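**Riquelme Reading Room to Open Its Doors in Lornville This July**

LORNVILLE, 2/2/23. After a good long stretch of planning, packing, and a fair amount of tea, the Riquelme Reading Room is delighted to announce that it will move into the old Tuvham feed store on Dindamden Street and open to the public in July. Everyone in Lornville is invited, whether you finish a book a day or haven't picked one up since high school.

The new home gives the Reading Room space for 3101 books, up from the 1004 that fit on the shelves at its present address. Most of the added titles come from the Tuvham family, who sold the building to the Reading Room last fall and were kind enough to leave behind a lifetime's collection of travel, gardening, and local history. There are seed catalogs in there too, and a very fine run of county almanacs that we expect will keep a few of our regulars busy clear through the winter.

"I learned to read sitting on a sack of chicken feed in that building while my grandmother did her shopping," said Alaric Doucet, director of the Riquelme Reading Room. "So you can imagine how it feels to be carrying books in through the same door. I keep telling people it still smells a little like oats, and I hope it always does."

Visitors will find four rooms on the ground floor: one for children, one for quiet reading, one for large and illustrated books, and one where talking is welcome and the coffee pot stays on. Borrowing will remain free, as it has been from the start, and there are still no late fees. (Please do bring the books back, though, we get fond of them!)

Comfort has been on our minds a great deal. Regulars told us over and over that they wanted to stay longer than the old folding chairs would let them, and we listened.

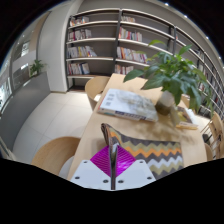 The large book room will also host a story hour for grown-ups, with readings from neighbors who have offered to share a favorite chapter. The children's room will have its own story hour earlier in the day, so families can make an afternoon of it.

The present location will stay open as usual until the move. Gifts of books in good condition are welcome at the front desk, up to five per household for now, while we get everything sorted and shelved. Opening day details will be posted on the door and in the Lornville library newsletter.

**Contact:** Alaric Doucet, Director, Riquelme Reading Room, Lornville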